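Lonstead Classroom Equipment
Shop / Robotics / Clubs and Competitions / Task kits

Jodik Drawer Task Kit, Student Edition
$104
In stock. Ships in one carton.
Quantity
Add to cart
Add to wish list

For high school and college robot clubs that already own an arm with a gripper. No robot, no cabinet and no food included.

Summary

The Jodik Drawer Task Kit is a box of printed tasks, score sheets and floor tape for teams practicing household pick and place. A team sets up a small drawer cabinet, puts a few ordinary things on top of it, and works through the cards: open a drawer, pick up an item, put it away, close the drawer. The wording of the tasks follows the rules of the Akau Home Round, so a club going to that event can practice with the same language the judges use.

We sell it and we think some clubs should buy it. We also think a good many clubs could do without it, and the rest of this page tries to help you work out which kind you are.

What's in the box

Task cards, 32, printed both sides
Score pad, tear-off, one sheet per run
Blue floor tape, one roll
Setup guide, stapled
Judge's card with the Akau point table
Wipe-off marker

What you supply

A cabinet with drawers and handles your gripper can get hold of
Snack bags, cans, a bowl, fruit, whatever your cards call for
A robot arm, its power supply and somewhere safe to run the cable
A person standing by the stop button for every run, no exceptions

What the maker says

Jodik calls the kit "a complete practice system." We'd call it a deck of cards with some tape. The cards are good. They're clearly written, the order makes sense, and the hard ones are hard in ways that show up at competition. But "complete" is a big word for a product that leaves you to find the furniture.

The back of the carton also says the tasks were "proven across 1,127 student runs." We asked what counted as a run, and were told it was any attempt that had a score sheet filled in. We asked how many of those scored, and didn't get a figure. So please read that number as a sign that students have used the cards, and leave it there. It says nothing on how well your arm will do.

What the tasks are like

The early cards use rigid things. Move the bowl from the back of the cabinet top to the front. Stand the can up. Any arm that can be driven to a point and closed on something should manage these after a few afternoons, and a club that can't should stop and fix its calibration before going further down the deck.

Soft packaging comes next, and it's where most of the teams we hear from get stuck. A chip bag has no fixed shape. It slides when you press it, it folds when you pinch it, and the shiny foil gives a lot of cameras trouble. Grab it by the flat end and it swings. Grab it in the middle and you find out how hard your gripper squeezes. 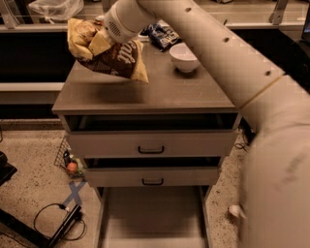 Then there's the matter of letting go. Students spend weeks on the grasp and give the release ten minutes, and the card deck is a little guilty of this too: there are plenty of pickup tasks and not enough that score where the bag ends up. Under Akau rules a bag half in and half out of a drawer is worth nothing if the drawer can't close. We'd like to see Jodik add cards for that. For now we suggest writing your own on the blank side of the judge's card.

Drawers are the other half of the kit. The cards ask for opening, partial opening, closing, and choosing the right drawer when more than one is already open. That last group is the best thing in the box. A robot that learned on a neatly closed cabinet can get badly confused when somebody leaves the drawers hanging out at different depths, and houses are full of drawers like that.

Choosing a cabinet

The setup guide says any cabinet will do. We don't agree. Check these before you start:

Weight. A light cabinet will roll or skid when the arm pulls. Put something heavy in the bottom or block the legs.
Handles. A U-shaped pull that stands well off the drawer front is the easiest. Knobs are miserable for two-finger grippers.
Top surface. Glossy tops reflect ceiling lights. If your camera is seeing things that aren't there, try a matte sheet over it before you rewrite your code.
Drawer travel. Some cheap drawers have no stop and will come right out onto the floor.
Height. Measure how low your arm can reach with the gripper still pointed the right way. Plenty can get to the top drawer and nothing else.

Second-hand office furniture is fine and costs less than the kit does.

Floor marking

The tape is ordinary blue painter's tape. It's used to mark where the cabinet and the robot base go, so you can put everything back after the janitor has moved it. It does that well. Any hardware store roll does it equally well, and we mention this because the kit's own refill roll is overpriced. We don't stock the refill.

Scoring

Each run is scored out of 100. The sheet splits the points between the pickup, the placement, the drawer and the time, with penalties for touching things you weren't asked to touch. It's a fair sheet for practice, but two cautions:

Time is weighted heavily on the early cards. Teams chase it, turn up the speed and start knocking things over. We'd ignore the time box completely for the first month.
There's no box for help. If a student nudged the bag into a better spot before the run, the score looks the same as if they hadn't. Add a line by hand. A pad full of good scores from runs that were quietly set up to go well is worse than no pad, because the club will believe it.

On that subject, please vary the layout. The guide shows one arrangement for each card, and it's tempting to tape down the exact position of every item. A team can get lovely results this way and then fall apart at the event when the bowl is a hand's width to the left. Move things between runs. Turn the bags over. Swap one brand of chips for another. Leave something extra on the top that the card doesn't mention.

Driven or self-running

The deck works either way. Clubs that steer the arm by hand can use the same cards as clubs that run a learned program, and a lot of clubs do the first to collect data for the second. Jodik's guide suggests that a few driven runs per card are enough to train from. We have our doubts. It depends on the arm, the camera, the software and how much you change the layout, and the guide names none of these. Plan on more sessions than it tells you, and don't promise your school a self-running demo in January on the strength of one paragraph in a stapled booklet.

Keep your recordings of the bad runs as well. The guide says to delete them.

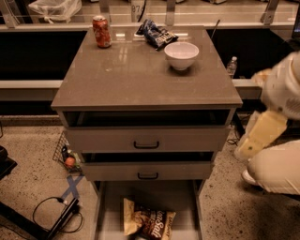

Comment from a club coach at Begay: I think you're being too hard on the guide. We bought the deck last fall with no idea where to begin, and having someone else decide the order of the tasks saved us a lot of arguing. Yes, we could have written our own cards. We'd been saying so for two years and hadn't written one. The part on drawers left open at different depths was new to us and it changed how we practice. I do agree on the score sheet. We added our own box for human help and our average dropped in a hurry.

Lonstead replies: Fair enough, and we've heard the same from other new clubs. If the choice is between this deck and no plan, get the deck. We still wish it had fewer pickup cards and more on placing.

Who should skip it

Clubs with an experienced coach and a rule book from the Akau Home Round. The point table is printed in the rule book, and you can write tasks on index cards.
Clubs with no arm yet. Spend the money on the gripper.
Middle school groups. The cards assume the students can change their own robot's settings, and there's no simpler version.
Anyone hoping to compare scores with other schools. Different cabinets and different chips make the numbers mean different things, whatever the carton says.

Who might like it

A new club that has a working arm and no agreed plan
A teacher running robotics as a class, who needs tasks that can be handed out and marked
Teams whose robot does well in their own room and poorly everywhere else

Practical notes

Food gets crushed. Use bags you don't mind sweeping up after, and keep them sealed until the end of term. An opened bag weighs less each week for reasons most coaches will recognize, and the arm notices.

Keep the power cable away from the side the drawers open on. The guide's drawing has it running straight across the front – please ignore the drawing.

Cards are coated and wipe clean. The score pad isn't, and once it's used up you can copy the last sheet. Jodik allows copying within one school.

Returns

Unopened kits can be returned for a full refund. Opened kits can come back if all the cards are there and the tape is unused. We don't take back kits because a team's scores were low.

Related items

Akau Home Round rule book, print copy
Matte cover sheet for reflective tops
Gripper finger pads, soft, pair
Stop button with long lead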